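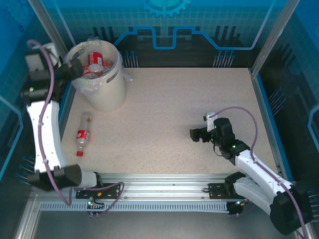 Rurholm Festival Screening Kit
Section 3: Loading and checking a feature

Read this before the house opens. Most of the trouble we get calls about comes from skipping step 4.

1. Power up the server first, then the projector. Wait for the green light on both.

2. Plug the drive into the front bay. Label side up. It should show in the Jerov menu as a new title. If it doesn't, pull it out, count to ten, try again.

3. Pick the title and press INGEST. A two hour feature takes a while, so start early. Don't run a show during ingest on the older servers.

4. Check the version. Festival prints often come with two or three subtitle files and the names look nearly the same. Open the one you plan to show and play the first reel. Subtitles on? Right language? Good.

5. Load the key. Keys come by email as a small file, copy it to a clean USB stick. Menu, KEYS, IMPORT. Look at the start and end time, they are in the servers own time zone.

Note: a key is made for one server only. Kit 247 keys will not open on kit 520. If you swapped kits, call the distributor for a new one and do it the day before.

6. Set the picture format. Flat or Scope. Run the framing chart and adjust the side masking till the white line just shows on both edges.

7. Set the sound. Start the fader at the house mark and play a scene with talking in it. Walk to the back row. Older films and most documentaries need a bit more.

8. Build the playlist: sponsor reel, short, feature. Add the lights cue (code 2242) at the front and again at the end credits. Save it under the film title plus screen number.

Caution: do not pull the drive while the light is blinking. You can lose the whole ingest and sometimes the drive too.

Caution: lamp housing is hot after a show. Let the fan run out before you open the side door.

If the screen goes black but sound keeps going
Check the dowser. On the Calvo projectors it closes by itself after a door alarm. Shut the door firmly, press DOWSER once.

If subtitles are cut off at the bottom
Wrong format, or the masking is too low. Go back to step 6.

After the last show
Stop the playlist. Delete teh short and the feature but leave the sponsor reel. Drive goes back in its foam case with the Henska return slip, one slip per drive.

Revised 02/10/2025. Replaces the May sheet, please throw that one out.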